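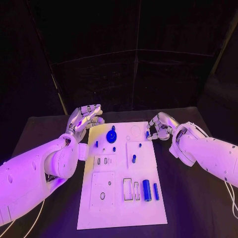 Perguntas frequentes - Dia aberto do laboratório Trundar

O que se pode ver na visita?
O laboratório mostra um robô de dois braços com mãos humanoides a trabalhar numa tarefa de montagem. Sobre a mesa há uma placa branca com peças azuis: uma roldana ou roda dentada, pinos e cilindros. A placa tem contornos que indicam onde cada peça deve ficar e recortes de vários formatos. A demonstração é comentada do princípio ao fim.

Quando é?
Na segunda-feira, a partir das 10h. Há sessões ao longo do dia e a última entrada é às 17h. Cada sessão dura 50 minutos: 40 de demonstração e o resto para perguntas.

Preciso de me inscrever?
Sim. A inscrição é gratuita e faz-se no formulário desta página. Cada inscrição vale para uma pessoa e uma sessão. Se já não puder vir, cancele pelo mesmo formulário para libertar o lugar.

Onde fica a entrada?
No edifício Gwynne, porta lateral, sala 1634. Na receção, diga que vem para o Trundar e indique o nome com que se inscreveu. O elevador principal serve o piso. Quem vem de carro pode usar o parque do edifício, que é pago.

Quem apresenta?
Fengying Kong apresenta as sessões da manhã e Kolbrún Bjarnason as da tarde. As duas trabalham em manipulação com mãos de vários dedos. O conteúdo é o mesmo, mas da parte da tarde há mais tempo dedicado ao software.

Em que língua são as sessões?
As da manhã são em inglês, com tradução para português. As da tarde são em inglês, sem tradução. O folheto está disponível nas duas línguas.

O robô trabalha sozinho?
Depende da parte da demonstração. Na primeira, um operador comanda os braços à distância. Na segunda, o robô tenta colocar as peças sem operador. Pode falhar, largar uma peça ou parar a meio. Nesse caso a equipa repõe a placa e recomeça.

Porquê uma placa com peças tão simples?
Um cilindro ou um pino são fáceis de descrever e difíceis de encaixar. É preciso pegar na peça pelo sítio certo, rodá-la e alinhá-la com o recorte. Com as mesmas peças e as mesmas posições também se comparam melhor duas tentativas.

A iluminação da sala é forte?
Não. A zona do robô tem luz em tons de roxo e fundo escuro. Quem tiver dificuldade em ver com pouca luz deve pedir um lugar na primeira fila.

Posso tocar no robô ou nas peças?
No robô, não. Durante a demonstração o público fica atrás da linha marcada no chão. No fim há uma segunda placa numa mesa à parte, que pode ser experimentada à mão.

Posso tirar fotografias?
Sim, sem flash. Para filmar uma sessão inteira, fale antes com a equipa.

As crianças podem ir?
Podem, a partir dos 5 anos e acompanhadas por um adulto. A criança também precisa de inscrição.

Há visitas para escolas?
Sim, mas noutro dia. As visitas escolares são marcadas em outubro pela associação Sutau - os pedidos enviados pelo formulário do dia aberto não são considerados.

E se eu chegar atrasado?
A porta fecha quando a sessão começa. Se houver lugares na sessão seguinte, pode entrar nessa.

Há alguma coisa para comer?
O café Trondov, no rés do chão, está aberto até às 18h. Não é permitido levar comida ou bebidas para a sala.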